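Danilo Magbanua built the upper body of Mistarau in a shared workshop, with a pair of hands he rewired twice. The first wiring lasted until December. "The thumb kept pulling its own connector out," he says. "I moved the cable to the outside of the arm and that was the end of it."

Each practice run uses ordinary things on a felt-covered table, and he swaps them often. Grapes are still hard, he says — the fingers close and the bunch rolls.
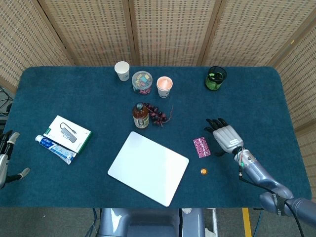
Mistarau at the table, right hand open over the cloth.

Polyxeni Panagiotou writes the grasping code. She logs every attempt and had 2,026 of them when we spoke. "Bottles are fine. Flat cards are the worst, you have to drag them to an edge," she says.

The two work on it 6 hours a week. Next is the left wrist, which Magbanua wants to reprint. "It has some play in it. I can feel it when I turn it by hand."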